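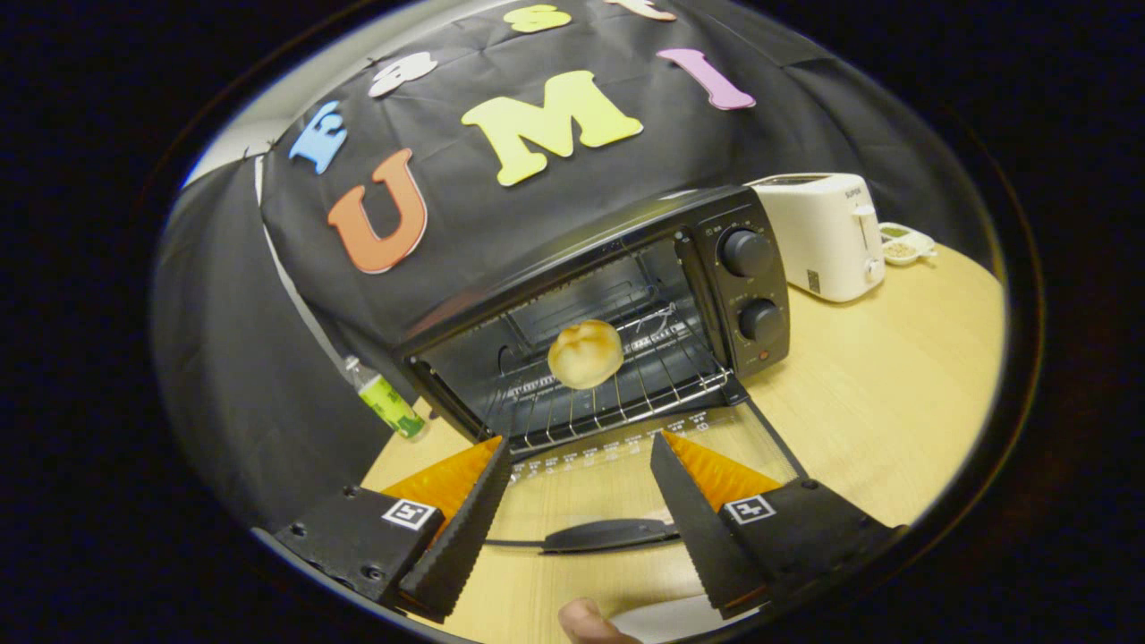 A bun on the rack of the countertop toaster oven, Hiletti Residence Kitchen.

1/ Hiletti Residence Services reminds residents that the shared kitchen reopens Wednesday at 7 a.m. The following posts cover use of the toaster oven and the pop-up toaster.

2/ Buns, rolls and pastries belong in the toaster oven. Place them directly on the wire rack, toward the middle. Anything with cheese, butter or filling must go on a tray. Trays are in the second drawer.

3/ The oven has two knobs, one above the other. Please return both to the off position before you leave the kitchen. Residents in Wijaya Wing reported the oven left on twice in September.

4/ The glass door folds down toward the user. Do not rest plates, mugs or trays on it. Use a mitt when the door is open, and stand to one side when reaching for the rack.

5/ Sliced bread goes in the pop-up toaster. Do not force thick slices or bagels into the slots. If bread becomes stuck, unplug the toaster and let it cool before removing it. Metal utensils are not permitted.

6/ Bottles, bags and paper should be kept well clear of both appliances while they are in use. Food left on the table overnight will be discarded at the morning cleaning.

7/ Crumbs are to be wiped up after each use. The removable tray is emptied by staff on Wednesday only.

8/ Faults may be reported to Rhonda Bergeron, Residence Services, Room 537. Please state the wing and the appliance concerned.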